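I rang Ximena Sepúlveda the other night to talk about fire lookouts - she's done 3 summers in the tower above Bundcombe, and I've wanted to pick her brain for ages!

"You climb up at eight with your lunch and you don't come down much," she told me. The tower sits at 949 metres.
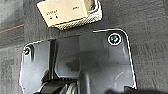
How do you tell smoke from dust?

Dust drifts off and thins out, she says, while smoke keeps feeding from the same spot.

Last season she called in a grass fire near Stummont before anyone on the ground had rung it in (she's very modest about this). "It got to 2,000 hectares anyway. The wind just had it."

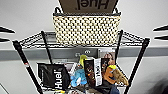

A basket on black wire shelving.

I asked about cameras, as you would. Her mate Tùng Vũ looks after the ones on the Riquelme ridge and the two of them argue about it constantly. "He's got good gear. I've got binoculars and a map table."

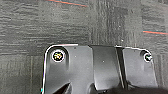 Dark grey carpet.

She'll be back up there when the season opens, knees permitting.
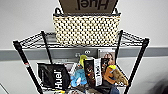
What do you do if lightning's coming?

"Get off the radio, sit on the stool with the glass feet and wait."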